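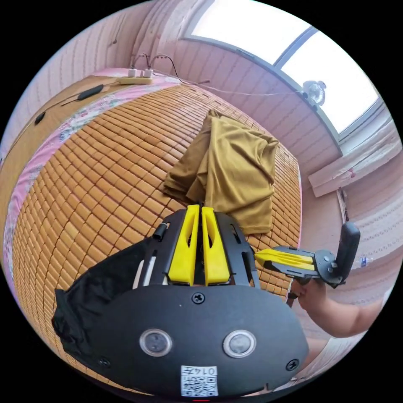 The Rellow pair over a bamboo mat, olive cloth next in line.

I've had the Rellow hand grippers from Wester for 30 days now and I'm kind of smitten! The yellow fingers have a long slot cut in them, so they give a little on soft stuff (my old Dover set just pinched). I've logged 763 cloth grabs so far -- my wrist gave up before the gripper did. Spare fingers come in packs of 5, and I'd order one with the kit. Next up is a pile of towels.

12 shares | 4 comments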